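Brirkell Puts Simulated Kitchen Examples to the Test, and Keeps Its Expectations Low

26 August 2019 - Brirkell today released the first results from Clavum, its project to gather practice examples for robots that learn household chores. The company is asking customers to read them with care.

Since May, operators have guided a pair of simulated arms through 21 kitchen tasks, recording 680 attempts. Reviewers threw out 199 of them. Some were failures. Others reached the goal in ways the team did not want a machine to copy, such as shoving a door shut with an elbow joint.

"People hear a big number and assume the robot has learned something," said Henrike Heitmann, who leads Clavum. "We have a pile of examples. Whether it is a useful pile is a separate question, and I'm not ready to say yes."

Part of her doubt is about the kitchen itself. Simulated hinges swing the same way every time, and a counter in software never gets sticky. Dreker, which supplied the arm models, will compare 334 of the accepted recordings with runs on physical equipment before any training claims are made.
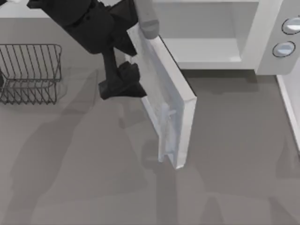
A simulated black arm at the open microwave door in the Clavum kitchen. Image: Brirkell

Frauke Gerlach, who runs the review group, said door tasks caused the most arguments. "Two reviewers can watch the same pull and disagree on whether it was clean," she said. "If we can't agree, I don't see what the software is supposed to pick up from it."

Brirkell has set no date for a product and is not taking orders. The rejected attempts will be kept and made available to research partners on request - with the reviewers' notes attached.

Press contact: Brirkell Media Office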